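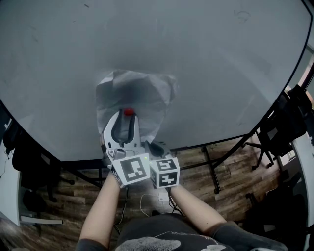

Ticket 256: Gripper loses small objects on uneven surfaces
Project: Wudine (student pick-up project, Grimholm robotics club)
Opened: April 7, 2024
Priority: normal
Status: closed, one follow-up open

Problem as reported

The team can pick up the red ball from the bare tabletop almost every time. When the ball is on crumpled material, the fingers close and the ball either squirts out the front or stays behind in a fold. Same hand-held gripper, same person holding it, same table. The club needs the crumpled surface for the second task in the Nemer student round, so skipping it is not an option.

Setup

Hand-held gripper with the two curved fingers and black rubber pads. Marker cubes on the base, left and right. Recording software is Yusuf, the build we have been on since March. Recording runs on the club laptop.

Log

Entry 1
Checked power. Green light on. Opened and closed the fingers by hand with nothing between them. They meet evenly at the tips. No play in the hinge that I could feel.

Entry 2
Wiped both pads with a damp cloth and let them dry. Tried the ball on the bare table, fine. Tried it on the crumpled sheet, lost it on the first try and again on the next one. Cleaning the pads is not the fix, but they did need it.

Entry 3
Looked at the recorded finger width in Yusuf. On the bare table the value drops and then holds flat when the ball is gripped. On the crumpled sheet it drops, sticks for a moment, then drops again. The first stop is the fingers catching a fold. The second is the ball leaving.

Entry 4
Asked the team to change how they come in. They had been pushing straight down until the fingers hit the table, which bunches the material up between the pads. New approach is lower and flatter, with the tips pressed lightly into the material on either side of the ball before closing. Much better. The ball now sits right at the tips and stays there if you close slowly.

Entry 5
New problem. With the flatter approach, tracking drops out for part of the lift. Yusuf logs "marker lost" and fills the gap with the last good position, so the path has a straight jump in it. The clip I looked at has 700 samples and the gap is near the end. Turning the wrist in to get under the ball also turns the cubes away from the camera.

Entry 6
Had the operator keep the elbows out and forearms lower. Tracking held for the whole lift. It is less comfortable and people drift back to the old position when they get tired, so we are switching operators more often.

Entry 7
Raised the lost-marker timeout in Yusuf from the default to 400 ms to see if short gaps would close up. It hid the warnings but the jumps were still in the data. Put it back to default. Please leave it there.

Resolution

Grip problem was technique, not hardware. Use the flat approach and close slowly. Do not tighten the finger hinge, it was checked and does not need it. Clips with a "marker lost" warning during the lift are to be recorded again and not patched.

Follow-up

Ticket stays linked to the Wudine task list until the instructions for new operators are updated. Version 2 of the sheet still says to press straight down. Whoever edits it should also add the elbow position from entry 6.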